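Two-arm bench robots get tidying test in Kostham
Technology | February 2018

A two-arm robot setup under trial in Kostham can put away small, hard objects from a tabletop without help in most attempts, but it remains far slower than a person and still fails at soft goods, according to a report released by the test workshop Painemal.

The trial covered 1395 attempts at short chores drawn from two settings, the home and the shop floor. Of those, 1150 were completed without a person stepping in. An attempt was stopped and marked as failed if an object left the table, if the arms touched each other, or if the operator pressed the hold button for any reason.

The report lists 19 chores. They include sorting toy blocks, setting out cutlery, returning screws to a parts tray, stacking plastic cups, folding a hand towel and placing boxed goods on a shelf with the labels facing forward. Each chore was run with the same pair of arms and the same control software, called Flumach, with no change of fingers between chores.

Results varied widely by material. Hard objects with flat sides were handled best. Cups and cutlery came next, with most of the failures caused by two items being lifted together. Towels and plastic bags accounted for the largest share of stopped attempts. In the towel chore the arms could usually find one corner but often lost it while looking for the second.

Speed was measured separately. Clearing a small set of toys into a bin took the arms almost 5 times as long as it took an adult working at a normal pace. Painemal said most of that time went to pauses before each grasp, when the software compares several possible grips and picks one. The arms themselves were run well below their rated speed during the trial, as required by the safety rules of the building.

The toy chore was included as a stand-in for a common household task and for the sorting of loose stock in a store. Small cubes are easy to grip one at a time. The difficulty comes when they lie close together, as the fingers need clearance on two sides before they can close. In such cases one arm is meant to push a cube free and the other to pick it up. The software chose this two-step move less often than expected and in many attempts tried a direct grip first.

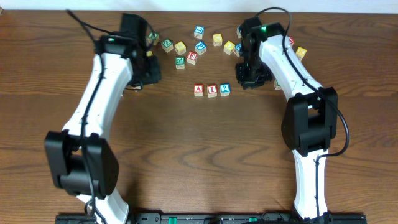

Polton, a chain of household goods stores that followed the trial, said a sorted tabletop is of limited value to a shop. Its stock room staff spend little time on objects that are already laid out on an open surface, the company said, and much more on opening cartons, cutting tape and dealing with items packed inside other items. It would want to see a carton opened and emptied before discussing a test in one of its stores.

Painemal agrees that carton work is not covered. The report describes the current arms as fixed to a rail at the edge of the work surface, with a reach that ends a short distance past the middle of a standard table. Anything that rolls or slides beyond that point has to be returned by hand. A wheeled base has been considered but would add weight, a battery and a second set of safety checks.

The report also separates the chores that the workshop regards as ready for longer unattended runs from those that are not. Block sorting, cup stacking and the parts tray are in the first group. Cutlery is listed as borderline, pending a change to the way the software judges the gap between two thin objects. Folding, bagging and label-forward shelving are in the second group. For shelving, the arms placed boxes upright in most attempts but turned the label to the front in too few of them to be useful in a store.

No price has been given for the setup, and Painemal said it has no plans to sell it in its present form. The cost of setting up a new chore is given in hours instead. A person has to guide the arms through the task many times before the software can attempt it alone, and a new table height or a different bin means part of that work has to be repeated.

A second round is planned for July. It will use the same arms with a revised version of Flumach and will add two chores, emptying a small carton and wiping a table after it has been cleared. Attempts will be scored for time as well as completion, and the limit on arm speed will be reviewed before the round begins.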